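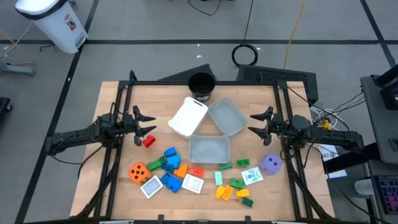
*Round bin and three containers on a wooden tabletop.*

# Home composting and recycling: common questions

These are the questions we get most at the Wernwood drop-off center. Rules for other towns may differ, so check with your own hauler if you live outside the Wernwood or Pladstead service areas.

## Getting started

**Do I need to sign up before I bring anything in?**

Residents of Wernwood and Pladstead can drop off recycling without signing up. Food scraps need a free sticker, which you can pick up at the front window. Put it on the lid of your pail where staff can see it.

**What size kitchen pail should I get?**

A household of two does fine with a one-gallon pail emptied twice a week. Larger families usually want something bigger, or a second pail kept in the garage. The Gralard pails we sell at the window come with a lid and a carrying handle. Any pail that closes well is fine.

**How many bins do I need at home?**

Most people use four: paper, containers, food scraps and trash. If you are short on space, keep paper and containers in one bin and split them when you get here.

## What goes where

**Can I recycle pizza boxes?**

Yes, if they are mostly clean. Tear off any greasy part and put it in with the food scraps. The rest goes in with cardboard.

**Do I have to take labels off cans and jars?**

No. Rinse them and leave the labels on. Metal lids go in the metals bin — plastic lids go in the trash.

**Are plastic bags accepted?**

Not in the recycling bins. They wrap around the sorting equipment and shut down the line. Many grocery stores have a barrel for them near the entrance.

**What about "compostable" cups and forks?**

We can't take them. Our compost is finished at the Fung Road yard, and the piles there don't get hot enough for long enough to break these items down.

**Can I put meat and bones in the food scraps?**

Yes, at the drop-off center. Leave them out of a backyard pile, where they attract rats and raccoons.

## Backyard piles

**My pile smells. What did I do wrong?**

It is probably too wet. Mix in dry leaves or shredded paper and turn the whole thing with a fork. Grass clippings are a frequent cause in July, when people add them in thick layers.

**How long does it take to get finished compost?**

A pile that is turned every week or so can be ready in 4 months. One that is left alone may need 18. Cold weather slows both of them down.

**Can I compost in the winter?**

Yes. Keep adding scraps and cover them with leaves. The pile will freeze and then start up again in spring.

## Hours and fees

**When are you open?**

The gate closes at 6 p.m. Please arrive a little before that if you have a full load.

**Is there a charge?**

Recycling and food scraps are free. Bagged trash is $4 per bag, cash or check. Mattresses are $13 each and must be dry.

**Can I take compost home?**

Residents can fill their own buckets from the pile by the exit while it lasts. Bring a shovel.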